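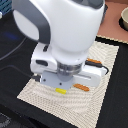 文/邬静宜
Prino项目现场安全联络人
2022年9月22日

各位同事，这个月的通讯本来想跟大家聊聊新垫子和新一批抓取物件，稿子都写了一半了，结果Estham这边的台子出了点状况，只好先把那一半放下，慢慢把这件事讲清楚。先让大家放心：没有人受伤，机械臂也没有伤筋动骨，损失的是一个上午，外加垫子上一道不太好看的压痕。

事情是这样的。那天上午我们照常跑桌面抓取，都是些小东西，程序也是从五月起就一直在用的那一套。跑到第50次的时候，手臂下降得比平时低了一截，夹爪前面那块安装板先碰到了垫子，紧接着控制器报力矩超限，整台停住。保护停机动作很干脆，这一点要表扬。可是我们当时都有点想当然，以为是垫子没铺平，把它抻了抻，复位，接着跑。过了不久，又停了，位置几乎一模一样。到这时候才有人说，还是别跑了吧。（说得对，下次请说得再早一点！）

后来翻记录，原因并不复杂。前一天换过夹爪前面的安装板，新板比旧板往下多伸出5毫米，而软件里的工具尺寸没有跟着改。抓高一点的东西看不出来，一抓矮的、贴着垫子的东西，板子就先到了。Clukton那边的同事听完以后翻了翻自己的台账，发现他们也有一台换过同样的板，同样没改，只是还没轮到抓矮东西，运气好罢了。

真正让我夜里翻来覆去想的，是排在下午的那一项，带锯齿的刀。
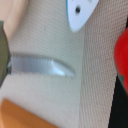
刀跟小玩具是两码事。同样是低了5毫米，小玩具顶多被压一下，刀如果刀尖先碰到台面，柄就可能在夹爪里转过去，刀刃朝哪边就说不准了。而我们平时有个坏习惯，看见物件夹歪了，手就自然而然伸过去想扶一下，我自己也干过，写在这里算是检讨。所以那天下午的刀具项目全部取消，等尺寸重新量过、空跑确认过以后才恢复，恢复的时候速度也调低了。

借这个机会，把几件事跟大家约定一下，Hamada工作间和Clukton也请一并照做：

夹爪上凡是拆过、换过、加过东西，哪怕只是一块板，工具尺寸都要重新测量并录入，由另一位同事核对后签字。

保护停机之后，头一次可以查明原因再复位；原因没查到，就不要复位。“垫子没铺平”算猜测，请量了再写。

刀具上台期间，人站在离台边700毫米以外的黄线后面。刀夹歪了先按急停，确认断电，戴好防割手套，再去取。

刀具项目开始前，先用不带刃的替代件空跑3遍，三遍都正常才换真刀。

替代件放在门口柜子的第二层，手套在它旁边，尺码大的那双最近总是找不到，谁顺手带走了麻烦放回来，不追究。

另外要谢谢当天值班的几位，记录写得非常细，连复位前抻过垫子这种不太光彩的细节都老老实实写上了，没有这一笔，我们恐怕还要多绕好大一圈。以后大家碰到类似的小磕碰，也请照这个样子写，字丑一点没关系，长一点也没关系，我都会一份一份看完的。

原定的垫子和新物件介绍挪到下一期。换板后的尺寸表已经贴在Estham台子侧面，Clukton的那份随本期通讯一起寄出，收到后请回个信，好让我知道没有寄丢。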